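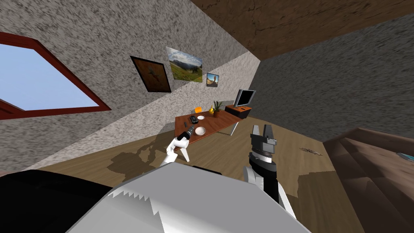
Skurnik turns over vacation apartments between guests, which means that at eleven in the morning one family drives off and at four in the afternoon another one arrives and must find no trace of the first. We look after 598 apartments and employ 95 people to do it. For most of our history the equipment list was a van, a vacuum cleaner and a good back. These days part of the working week also goes into simulated rooms, where a two-armed robot learns how to clear up after people who don't exist. They are messy all the same. They leave a bowl on the table and a saucer next to some small black gadget, and there's a piece of yellow fruit by the potted plant that our crews have argued over at length, half of them holding that it is a pear and should be thrown out and the other half that it is a lemon and stays. (House rule for real apartments: opened food goes, whole fruit goes too, and please stop taking it home in the good bowls.)

How we got into this

Radu Ghiță started the company with one van and a contract for a single apartment building. He has said many times that he never wanted to run a technology business, and anyone who has watched him connect a laptop to a projector will believe him.

The first robot came because we had a problem with backs. Turnover work is bending, lifting, reaching and then bending again, on a clock, with stairs. People who were excellent at it were leaving because they hurt, and the ones who stayed were spreading the extra rooms among themselves and starting to hurt too. We tried shorter shifts. We tried a stretching program, attended mainly by office staff. We bought lighter vacuums, which did help, and we still have them.

Teemu Honkanen had been fixing our vans and laundry machines at the time and had opinions about everything else in the building. He argued for putting a machine on the dull part of the job, the picking up, so that people could do the part that needs a person. Radu asked what that would cost. Teemu told him. There was a quiet week, and then the order went in.

We now have 2 robots working in apartments, both called Drokton because the first one was called Drokton and the sticker sheet had spares. The practice rooms run on software named Fleltadis. Every new chore is tried there first, and a chore that goes badly in practice doesn't go out in the van.

What the robots do

They pick up things and put them where they go: cups to the sink, remotes to the remote tray, cushions to the sofa, trash to the bag. On a decent day one of them will clear a living room while the crew does the bathroom and the beds. On a less decent day it will hold a spoon in front of itself for four minutes, considering, until somebody takes the spoon.

They don't do bathrooms. They don't make beds, and we have stopped asking vendors when they might, as the answer is always next year. They don't do stairs in any form. We have carried a Drokton up to a second-floor apartment exactly as often as it took to learn never to do so again, and they are now assigned to ground-floor units and buildings with an elevator.

They are also slow. We mention it because visitors tend to arrive having watched a video, and the video was sped up. A good housekeeper can clear a table in the time it takes the robot to make up its mind about the far end of it. The arrangement works because the housekeeper is down the hall doing something else.

What changed for the people

When the plan was announced in February 2018, the question everybody had was whether they would still have a job. A few asked it out loud. The rest asked Teemu in the parking lot, which is how he ended up giving the same answer more times than anyone else in the company and now gives it rather well. The answer was yes, and it went into writing the same month: no one at Skurnik loses a position or hours to a machine we bought. That page is still pinned up by the time clock. Somebody has drawn a Drokton in the corner with a mop and a very sad face.

Keeping the promise took more than the page. Some jobs did change, and not everyone liked it. The walk-through at the start of a turnover used to be a glance from the doorway. With a robot on the job it's a proper check: floor clear of cables, rugs flat, glass things moved out of reach, pets confirmed gone. It takes ten minutes and our crews felt, with reason, that they had been given a machine to save time and then handed a list of chores on its behalf. We now count those ten minutes in the schedule. We should have done that from the first day.

There is a new job as well, the room trainer. Room trainers are housekeepers who spend part of the week in the office going through the practice runs with the software people and telling them what is wrong. This is a paid skill here and sits one grade above crew lead. It came about after a practice run that everyone in the office considered a success, in which the robot cleared a table beautifully and stacked a wet-looking mug on top of a book. Three housekeepers who had come in for their paychecks saw it on the screen and made the same noise. We hired the noise.

They turned out to know hundreds of things no one had written down. A cup on its side is finished with. A cup next to a half-done jigsaw puzzle may not be. Papers are never trash, even when they are plainly trash. Anything a child made goes on the counter in full view, for the phone call that will come that evening. All of that is in the training material now, and the housekeepers who supplied it are credited there under their own names, at Radu's insistence.

What got worse

A page like this usually leaves this part out, so we'll keep it short. The vans are fuller. Crews who work with a Drokton talk to each other less during the picking-up hour, which used to be the sociable hour, and several people have told us they miss it. We put a paid coffee break into those shifts. It helps a bit, although a scheduled chat is never quite the same thing.

There is also the beeping. The robots beep when they back up, when they are stuck and when they would like it known that they aren't stuck. We have asked the manufacturer for a volume knob. The manufacturer has asked us to describe the use case.

And on the days when a robot breaks down, the crew does the room the old way, with less time than the old way used to allow. We keep two people on call for that now, and they are seldom bored.

What got better

Crews on robot shifts bend less, and they say so without being asked, generally while getting out of the van. Sick days for back pain in those crews are down 20 percent by our own payroll records. We wouldn't print it on a banner, but we were pleased. People who had moved to part-time on account of their knees have asked for hours back. The late-afternoon panic, when a checkout has run over and the next guests are already circling the block, is more of a brisk worry.

Guests hardly notice any of it. We do get a note now and then saying that the cushions were lined up with unusual care. That's the robot. The towels are folded by a person.

Working here

We hire housekeepers all year, with the biggest intake in April, ahead of the summer season. You don't need to know anything about robots. You'll be shown where the stop button is before you are shown anything else, and you may press it whenever you like, for any reason, without filling in a form. You will do your first shifts alongside an experienced crew in apartments without a machine, as you need to know what a finished room looks like before you can tell whether something else has finished one.

Room trainers are picked from our own crews after at least one full season. We don't advertise the job outside. Software people keep applying for it anyway and are sent out with a crew for a day, which has so far settled the matter.

Visiting and getting in touch

Property owners who would like their apartments looked after should call the office in the morning and ask for Radu. He'll want to know how many beds, how many stairs and whether there is a parking space, in that order.

Journalists, students and the generally curious can ask for Teemu. He will show you the workshop and the practice rooms, and if you come on a weekday before noon he'll probably have a Drokton partly in pieces on the bench. The front door sticks, so push hard. If you hear beeping, follow it down the hall and turn left at the laundry.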